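Clistgate Community College
Food Handling and Storage, Unit 2
Handout: Portioning and moving dry goods

3 comments
12 shares

Read this before the practical. Most of it will be familiar if you have worked in a kitchen, but the marking sheet follows these notes, so please go by them even where your old workplace did things differently.

Dry goods means rice, lentils, split peas, sugar, flour and anything else kept at room temperature that will run when you tip it. Packaged single items such as snack bars and sachets are handled under the same unit, but they are stored apart from anything that pours.

Setting up

Clear the bench and wipe it down, then let it dry. Grains stick to a damp surface and you will spend longer picking them up than you did pouring them. Put out everything you need before you open a bag. For the rice exercise that is a pouring cup, a tray with a raised rim, a clear storage container and whatever you are serving or plating with.

Use a dark tray if there is one. White rice shows up well on black, and so do husks, bits of packaging and the odd small stone. Lentils and black beans go on a pale tray. The Andholm trays in the second cupboard come in both.

Pouring

Hold the cup low over the middle of the tray and tip slowly. The rice should fall in one place and build up into a mound. If you hold the cup high, the grains bounce when they land and a fair number will reach the rim or the bench. Keep the cup still until it is empty -- shaking it at the end is where most of the mess comes from.

A few stray grains on the tray are normal and you won't lose marks for them. Grains on the rim should be brushed back in before the tray is lifted.

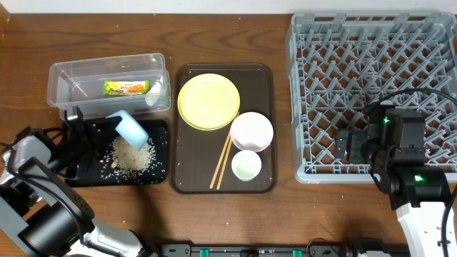 Isla Lamont asks whether the rice should be weighed in the cup or on the tray. Her last workplace always weighed in the cup, and she found the numbers never matched what ended up on the tray.

Weigh on the tray. Put the empty tray on the scale, zero it, then pour. A few grains always cling to the inside of a plastic cup, more so on a dry winter day, and weighing on the tray leaves them out of the figure. The target for the practical is 600 grams. Write down what the scale says, even if you are over. One student last term recorded 732 and still passed that section, as she had noted it properly and taken the extra back out with a clean spoon.

Checking

Spread the mound with the back of a spoon so that you can see the grains in a thin layer. Look from one side, then turn the tray and look again. Anything that isn't rice comes out. Push the rice back to the middle when you are finished.

Storage

Clear containers are preferred at this college, as you can see the level without taking the lid off. The Lema ones are fine. So are the older Serngate ones, provided the lid still closes at all four corners. Check this with the container empty.

Packaged items go in their own open container. Do not tuck a snack bar in with loose rice to save space. Wrappers carry dust from the shop shelf and are a nuisance to fish out afterwards. Where an item contains nuts, the container gets an allergen label on the front as well as on the lid.

Keep serving dishes away from the pouring area. Plates and chopsticks that are already set out on a serving tray should stay together on that tray, so the whole lot can be moved at once if you need more room.

Cleaning up

Sweep spilled grains into your hand or a dustpan and put them in the organics bin. They do not go back in the container and they do not go down the sink, where they swell and block the trap. Wash the cup and both trays, dry them with a clean towel and return them to the cupboard with the rims facing down.

For next class

Bring an apron and closed shoes. Read the section on humidity and shelf life, and have your storage labels filled in before you arrive -- name of the product, date opened and your initials. Pencil is fine.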